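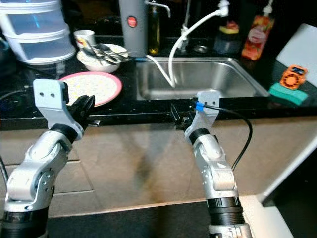
Lucyna Lis wants to know why anybody would put out a press release about a sink, and she told me so before I'd even finished typing the headline. Fair enough, Lucyna! But it's a sink we've been talking about since February, and I'm going to get my few paragraphs out of it.

KANDAVGATE KITCHEN WEEKENDS OPEN FOR BOOKING

6 September 2021

I'm happy to say that Prerkel, my small home-organizing business, is now taking bookings for Kitchen Weekends at our place on Zawadzka. It's a two-day class on the bit of the kitchen most of us avoid, the stretch of counter on either side of the sink. We've kept the black countertop and the beige tile front just as they came, and you'll be working at a regular stainless steel basin like the one you probably have at home.

I've been in a lot of kitchens in this job (43 last year, I keep a notebook) and the trouble nearly always starts in the same spot. The oil bottle drifts over from the stove. A pump bottle moves in, then a jar, then a plate that was only going to sit there for a minute. Before long you're rinsing lettuce with your elbows tucked in. I do it too, and my husband will tell you all about it if you let him.

On Saturday we clear the counter, wipe everything down and put back only what gets used at the sink every day. You'd be surprised how long people can argue over a sponge! Sunday is for the cupboard underneath, the drying spot, and a good long talk about plates: where they land after dinner, where they ought to land, and who in the house is going to agree to that. Lunch is soup both days and there's plenty of it.

Groups are kept to 11 people so everyone gets a turn at the counter. The fee is $80 for the weekend, lunches included. If you come with somebody you share a kitchen with, the second person pays half, and I really do recommend it, it saves you having the whole conversation again when you get home.

The first four weekends are in Kandavgate. After that we're taking the class to Brorkidholm, where I've been promised a bigger room and a much older sink. Dates for that one will go up on the Prerkel page once I have the keys.

To book, call the Prerkel office or stop in on Zawadzka any weekday morning. Please bring an apron and one thing from your own counter that you can't decide about.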